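Talpur two-finger gripper with Morkel wrist mount: eight weeks in

I bought the Talpur gripper in August, along with the Morkel wrist mount, for the small arm we use at work to move crockery between a table and a washing rack. The pair cost 800 pounds. It replaced an older Fikell gripper that was slow and noisy but had never dropped anything on anyone's foot.

Setting up took an afternoon. The mount bolts straight on and the cable is long enough, though the plug faces the wrong way if your arm is the left-handed version. The manual covers this on page 21 and nowhere near the part where you fit it. The software found the gripper first time.

For the first few weeks I had no complaints. Plates, bowls and plastic bottles were all fine. It closes quickly and opens quickly, and the fingers are narrow enough to get at things standing close together.

The fault showed up with mugs. The arm had one by the handle and was halfway to the rack when the controller lost contact with the gripper for a moment and then found it again. When the Talpur reconnects it runs its start-up routine, and the first step of that routine is to open the fingers fully. The mug went on the floor in pieces. The arm carried on to the rack, lowered nothing into it and reported the job as done.

I assumed a loose cable and changed it. It happened again two days later. After that I kept a log, and in one week there were 11 dropouts. Most came while the fingers were empty, so I would never have noticed them without the log. Three came with something in the grip.

The dropouts themselves are a nuisance, and I have since cut them down by moving the power supply away from the data cable. My objection is to the opening. A gripper that loses contact should stay as it is until it is told otherwise. The old Fikell did that. There is a setting called "hold on fault" in the Talpur menu, and it was switched on the whole time, but it only covers a motor fault and takes no notice of a lost connection. The manual does not say so. I got that from Brondo, who sold me the kit, after four emails.

Brondo sent a firmware update, which adds a delay of 8 seconds before the start-up routine begins. That gives you time to press stop if you are standing there. It is no help if you are across the room, and it could be worse if you walk over to see what is wrong and have your hand under the load when the time runs out.

I am still running mug jobs, low over the table and with somebody at the stop button.
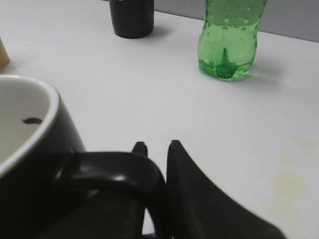 Gladys Khaemba wrote in to say that her Talpur does the same with the newer firmware, and that she got round it by having the controller refuse to reconnect until a person clears the fault by hand. It took her a morning to write and she has had no drops from it since. She also asked why a buyer should have to do this, and I agree with her.

I would not use this gripper over people, glass or hot drinks as it is sold. For empty bottles and plastic tubs it is quick and well made. The Morkel mount has given no trouble and I would buy it again. Brondo have offered a refund on the gripper, less postage, and I have until the end of the month to decide.

Posted 14 October 2018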